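Kiltedo demonstration set

The Kiltedo set is a collection of two-armed robot demonstrations gathered at Oltness for training learning systems. It holds 2227 episodes across 135 tasks, most of them delightfully ordinary household jobs. Furniture handling is a favorite – large, awkward parts push both arms to work together.

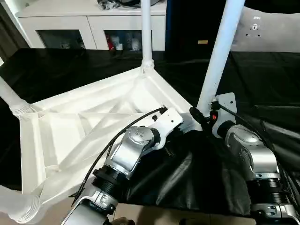 Each episode pairs joint readings with video from head and wrist cameras, stored at 15 frames per second. Fumbled attempts are kept and tagged, a wonderful resource for studying recovery.
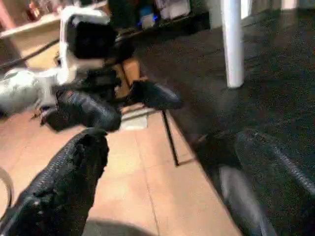
Wrist views are the liveliest part of the set. They can blur heavily during motion, even when a second arm is in view with a tan block at its fingers, and the Tapsell loader keeps such frames by default.

See also: Linetgate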